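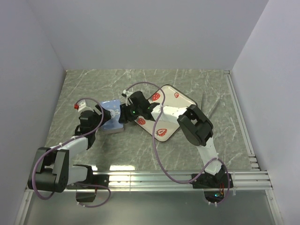
A light blue item with a cartoon bunny on its cover, between two grippers on a grey stone-patterned surface.

Recovery funding: where the Cisneros grant stands

Members will recall that the central government undertook, after the flooding of the Conia valley, to meet the cost of restoring public buildings and roads in the four affected districts. The undertaking was given in the assembly and repeated in writing to each district council. The first payment was due in July. Grindham District Council has now confirmed that it has received 35 per cent of the sum agreed, and that no date has been set for the remainder.

The Cisneros grant, named after the street in which the original agreement was signed, was intended to be paid in three parts. Under the terms published at the time, each part was to be released once the district had submitted a schedule of works. Grindham submitted its first schedule on time. The ministry returned it with 39 queries, most of them concerning the format in which contractors' estimates had been presented. A corrected schedule was accepted, but by then the ministry had introduced a further stage of review which does not appear in the published terms.

The council's position is that the new stage has no basis in the agreement. The ministry maintains that it is entitled to satisfy itself on value for money at any point before payment. Our association has taken advice on the matter and considers the council's reading to be the stronger one, although the wording of the fourth clause leaves some room for argument.

The practical effects are considerable. The bridge at Tonel remains closed to vehicles over three tonnes, and the school bus continues to use the longer route through the quarry road. Nearly 275 households in the lower valley are still registered as living in temporary accommodation. The public library has reopened on its upper floor only. Repairs to the health centre roof were paid for out of the council's own reserves, which the council does not expect to be able to do again this financial year.

In the assembly last month, the opposition moved that the full grant be released without further review. The motion was lost by 26 votes. Several members of the governing party who represent valley seats abstained, having earlier signed a letter in support of immediate payment. The record of the division is available from the assembly's information office, and members may wish to consult it before writing to their representatives.

The association has asked the ministry for three things: a copy of the guidance under which the review stage was introduced, a timetable for the second and third payments, and confirmation that interest on council borrowing will be treated as an eligible cost. An acknowledgement has been received. It states that a full reply will follow in due course.

Members in Tonel and the lower valley who have incurred costs as a result of the delay are asked to send details to the Grindham office, with copies of receipts where these are held. Originals should be kept. Submissions received before the next general meeting will be included in the evidence sent to the assembly's public accounts panel.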